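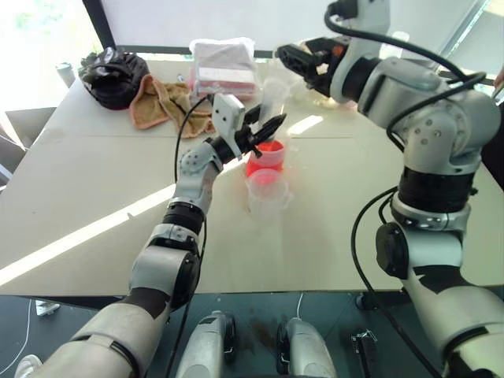 Slide 1. Cups nearest us, with the bag, the towel and the wrapped packs at the far end.

The far end of the table: speaker notes

Last updated: October

Leave slide 1 up while people come in and find a seat. Start at 7.30 even if the back rows are still filling. Mention the toilets and the fire door, then straight in.

Opening

Good evening. I look after the tables at Guvon, the hall on the Turwood side of Gavville, and I've been asked to talk about how we set them up and clear them. It's a small subject. Most people who use a hall spend more time at the table than they do on the stage, so I think it's worth half an hour.

Point to the slide. The cups are out at the front, a clear one with a ridged rim and a red-orange one behind it. At the other end there's a black bag, a towel in tan and pink, some packs with plastic wrap partly over them, and more clear plastic to the right of those. I'm going to talk about the front first and then spend most of the time on the back.

Ask for hands: who has arrived to set up a room and found the last group's things still on the table? Wait for the hands. Who has been the last group? Wait again, there are usually fewer.

Slide 2. What we have

Guvon has 2 rooms. The big room has long tables and the side room has one, which doesn't fold and won't go through the door. Don't go into how it got in unless somebody asks, it takes five minutes.

In the past year we had 51 bookings that used drinks. We went through 882 throwaway cups. I know that figure because I started writing it on the inside of the cupboard door each time I opened a sleeve. Before that we had no idea, and we ordered cups whenever somebody said we were low. Sometimes two people said it in the same week.

Pause on the figure. People like to work it out per booking. Let them. The average doesn't tell you much, as the choir has tea twice in an evening and the sewing group brings flasks.

Slide 3. The front of the table

Three things I'd ask for:

Cups go out in small numbers. A whole sleeve opened at once gets handled, knocked over and thrown away clean. Put out enough for the first people through the door and bring more when you need them.

Clear cups and coloured cups do different jobs. At Guvon clear is for water and anything cold, coloured is for children's squash. We used to mix them, and people would pick one up, wonder whose it was and take a fresh one. Since we split them there are fewer half-full cups left on windowsills. I haven't measured that, it's what I see when I go round with the tray.

Keep a hand's width between the cups and the edge of the table. Coats catch them. Bags catch them more than coats do.

Pale tabletops show everything. I used to think that was a drawback, and when we replaced the old tables I argued for a dark wood finish. I lost. I've come round to the pale ones because a ring of squash gets wiped up while it's still a ring. On the old tables you found it with your sleeve.

If time is short, skip the next paragraph.

On tablecloths: we stopped using them for drinks. They look nice and they're right for a wedding or a wake. For an ordinary evening they mean washing and ironing, and the cups don't sit level where the folds are. If a group wants a cloth they bring their own and take it home.

Slide 4. The back of the table

Go back to slide 1 for a moment if the clicker will let you. It sometimes jumps to the end, in which case carry on without it.

Every table I've ever set up has a far end. It's where you put things down when you come in with your arms full, and you mean to move them. The bag you carried everything in goes there. So does the cloth, and so do the packs you've opened but haven't finished, along with whatever they were wrapped in. Then people arrive, you start pouring, and it all stays put until the end of the night.

I don't think this is laziness. You have to put things somewhere, and the table is flat and at the right height. What helped us was giving each of those things another place to go, close enough that you'd use it.

Slide 5. Wrapping

Start with wrapping. It takes up more room than it should and it slides about. Once there's clear plastic on a table people put things on top of it, and then you can't tell what's rubbish. We've thrown away a set of raffle tickets that way. We've also carefully kept an empty bag for a month.

What we do now: there's a hook screwed under each long table at the kitchen end, and a carrier goes on the hook before anything else is unpacked. Wrapping comes off and goes down into the carrier. You don't have to walk to the bin. The bin at Guvon is behind the kitchen door, and with a full room you can't get to it without asking people to stand up.

Part-used packs are a separate matter. If the wrap is half off, either take it off completely and put the contents in a box with a lid, or fold it back over and tape it. We keep a roll of masking tape in the cutlery drawer. Write what's inside on the tape. After a few weeks a stack of packs in a cupboard all looks the same from the front.

Question that always comes up here: can the film be recycled? It depends on the film and on where you live. In Gavville it can't go in the kerbside box. I take ours to the collection point at the big shop when I'm going anyway. Don't get drawn into which plastics are which, I'm not the right person.

Slide 6. Towels

We had too many towels and none where you wanted one. People kept donating them. They're all colours, which is fine, but nobody could tell the floor towels from the ones for drying up. I'll say that again because it gets a laugh and then it gets a silence.

The answer was to cut a corner off the floor ones. Cut corner means floor, for good. It costs nothing and it survives the wash, unlike the marker pen we tried first.

One towel stays at the table through the evening. It should be folded over the rail of the trolley where you can grab it. A towel left in a heap stays damp in the middle, and when there's a spill you pick it up and bring two other things with it. If you haven't got a trolley, the back of a chair will do.

Wash them the same week. We have a rota of 3 households who take them home in turn. It was one household for years and that wasn't fair.

Slide 7. Bags

Short slide. Carrying bags go under the table, standing up, open. A dark bag crumpled on the tabletop looks like rubbish, and it has been binned as rubbish, once with a set of keys in it. The keys were for the side room. We had to have the lock changed.

If the bag belongs to you, put it with your coat. If it belongs to the hall, fold it and put it in the crate marked BAGS. The crate came from Nygård, the bakery that used to be on the corner, and it's been better than anything we've bought since. It still has their name down the side, so if someone tells you to look in the Nygård crate, that's the one they mean.

Slide 8. Clearing down

We clear in this order:

Cups first, full ones emptied in the sink.
Then the wrapping carrier, tied and taken straight out.
Then part-used packs, taped and back in the cupboard.
Then the bags.
Wipe the top, far end included.
Towel last, into the wash bag.

We tried wiping as we went along. It meant moving everything twice. With the order above one person can do a long table while the chairs are being stacked, and two people tend to get in each other's way.

The far end is the part that gets missed in the wipe, so start there and work back towards the kitchen. I put a strip of green tape under that end as a reminder. Most people have never noticed it and do the job properly all the same, so I may take it off.

Slide 9. What hasn't worked

Be straight about these.

Labels on the tabletop. They peeled, and children helped them along.

A laminated sheet of instructions. It was two sides long and people put cups on it.

Washable cups for everything. I'd like this to work, and the Turwood hall manages it, but they've got a dishwasher and we've got one sink and a slow water heater. We use washable cups for groups under twenty and throwaway ones above that. I would expect the 882 to come down next year. I don't want to promise a figure.

Asking people to take home what they brought. It works with biscuits and hardly at all with squash.

Slide 10. If you want to try it

Pick one table. Put in the hook and the carrier first, and leave the rest until people are used to it. We did everything at once at Guvon and had complaints for a month, mostly about the towels.

Hooks are the screw-in kind, ordinary hardware shop. Check the thickness of your tabletop before you buy them. I didn't, and there's a repair at the end of our second table that I'd be glad if you didn't look at too closely.

Handouts are by the door – the clearing order is on the front and the cupboard list is on the back. The cupboard list is ours, so cross out what you don't need.

Questions. Repeat each one aloud before answering as the back rows can't hear. Finish by 8.15, the room is booked after us and we've a table to clear.

4 comments
11 shares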